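Monday, late, kettle on

Well, the sourdough is dead. I'm going to say it quickly and move on, except I won't move on, because I've had that starter since before the new kitchen went in and I've been moping at the fridge all evening. It had gone pink along one side of the jar. Pink! Everything I've read says pink means bin it, no scraping, no rescuing the good bit, so out it went, jar and all, and I stood by the wheelie bin in my slippers feeling like I ought to say a few words.

So tomorrow I start from scratch. I've got the end of the Zoreo rye, maybe enough for a week of feeding if I'm careful, and a fresh bag of the strong white from the shop on Barroso Street (gone up again, I nearly put it back). The plan is 50 grams of flour, 50 of water, same time every morning, and I am not going to fiddle with it. Last time I fiddled. I kept moving it from the airing cupboard to the windowsill and back like it was a cat that couldn't settle.

They do say 14 days before you bake with it. I lasted nine last time and got something you could have propped a door open with. We ate it toasted, with a lot of butter, and everyone was very kind.

In the meantime there's always soda bread, and I do love soda bread – it's just that it's all over in an hour and there's nothing to look forward to. Half the fun of the proper stuff is going to bed knowing it's down there getting on with things. I made one this afternoon with the buttermilk that wanted using, 300 grams of wholemeal and a handful of oats, and put too much salt in, so it's a cheese loaf now whether it likes it or not. Had two slices with the Taltari cheddar and the last of the green tomato chutney. Then a third slice, standing up, which doesn't count.

Rang my sister to tell her about the starter and she laughed for a good minute. Then she offered me a bit of hers, which is the one I gave her at Christmas two years ago, so it's my own starter really, or its granddaughter. I said no out of pride and have regretted it ever since. Might ring back on Wednesday and be gracious about it.

Other bread news: the old chopping board has finally split. It's been going for ages, a little dark line by the handle that got a bit longer every time I washed it, and tonight it went with a crack while I was sawing through the soda bread. I've been through the Rorard catalogue with a pencil and there's a nice beech one at £43, and I can't do it, not for a plank. What I'd really like is something big and pale with a few stripes in it, room for a whole loaf and all the crumbs.

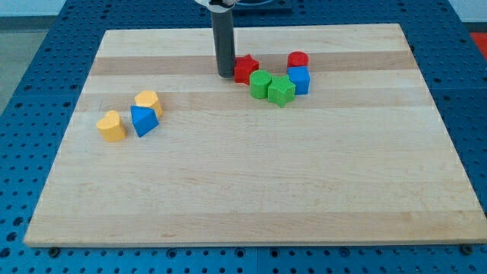
*Pale maple colour, honey stripe across it. Yes please.*

I'd have to measure first, mind. The worktop between the cooker and the bread bin is tighter than it looks, and I've been caught out before with that roasting tin that lives on top of the wardrobe. And where would I dry it? The old one used to lean behind the taps, but a big one would block the window and I like to see the bird feeder while I'm washing up.

Speaking of which, the goldfinches were back this morning, squabbling as usual. I need more seed.

Right, tea's gone cold. Must remember to scald the new jar before bed, and to take the rye out of the freezer, and to put the bin out.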